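Notes, chores talk, Trusberg session, 2025-04-21
Speaker: Eduardo Henriques

Opening. Skip the history. State the question as the organizers put it: can a machine put things away in a kitchen or a tool crib without a person standing next to it? Short answer for the room is "parts of it, slowly." Give the short answer first and then spend the time on the parts.

Define terms. A chore is a chain: find, reach, grasp, reorient, place, check. Published success rates usually cover one link. When a vendor quotes a rate, ask which link, and ask who reset the table between trials.

Insertion is the link to dwell on. Putting a fork in a drawer slot, a battery in a charger, a bit in its holder: all are a shaped part going into a shaped opening, and all fail the same way. The part arrives a few degrees off, touches the rim, and stops. Position error can be searched out. Angle error jams.

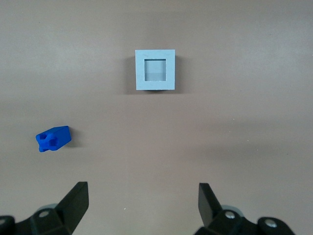 Second point on insertion: the grasp decides the outcome before the arm gets near the opening. A block lying on its side has to be picked up, turned upright and held so the keyed end faces down. With two parallel fingers that often means a regrasp. Budget time for it. People do this in the hand without noticing.

Wrist camera. Good close up, poor for context. Once the part is held, it can hide the opening it is going into. Mention force sensing here, one sentence only.

Numbers from the Sampaio bench. 300 attempts, block starting in a random pose. 49 failures. Most were angle jams, the rest dropped parts. We changed the finger pads in November and did not rerun the full set, so do not claim an improvement.

Shop floor versus home. Brosska runs fixtures, so the part shows up in the same pose every time. That removes the hard half of the problem. A kitchen counter has no fixtures.

If asked about Dretov: no data, move on.

Close with the open items, two only. Regrasp time. Knowing when to stop and ask.

Leave 4 minutes for questions.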